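**Monday, bench log - Widow two-arm kit, trial unit from Droklow**

Back on the Widow this morning after the long wait for the replacement power lead, and I have to say I'm happy to have it running again. For whoever picks this up after me: we have the kit on trial, order ref 2223, and Droklow want a yes or no from us before the end of April. The other bidder is Fahmy, whose single-arm package we looked at over the winter and sent back.

Setup went better than the first time. I followed the printed guide up to the calibration page and then did it my own way, left arm first, then right, because the guide has you do both together and I keep losing track of which prompt belongs to which arm. Saved the result as profile 473. The older one, 488, is still on the machine and please don't delete it yet - I'd like to compare the two on the same task when there's a quiet afternoon.

Most of the session went on table-setting with the right arm working the dish by its rim and the left one over at the tray with the rolls. I like this task a lot more than the blocks that come with the kit. Blocks are forgiving, and a thin metallic rim on top of patterned cloth is a proper test of where you think your fingers are.

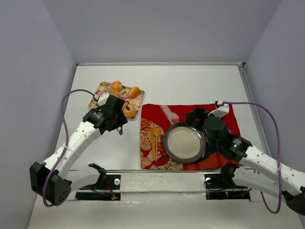

I set the session at 20 runs and kept the speed at the middle setting throughout, so that whoever does the Fahmy comparison has something fair to hold it against. The logs are in the shared folder under the profile number. I haven't gone through them properly, so no verdict from me on grip force until I have, though my feeling at the controls was that the right arm wants a lighter touch than the default gives it.

A few things for the Droklow list. The control software still forgets the window layout every time it closes (small, but it gets me every morning). The guide's section on cable routing is two sentences long and wants a drawing. And I'd like a straight answer on whether the Clinik support plan covers the grippers or only the arms, as the quote can be read either way and I have now read it both ways.

Leaning yes at the moment. Tomorrow: same task, profile 488, then swap the jobs between arms if there's time. Need to ask for a second copy of the license key too.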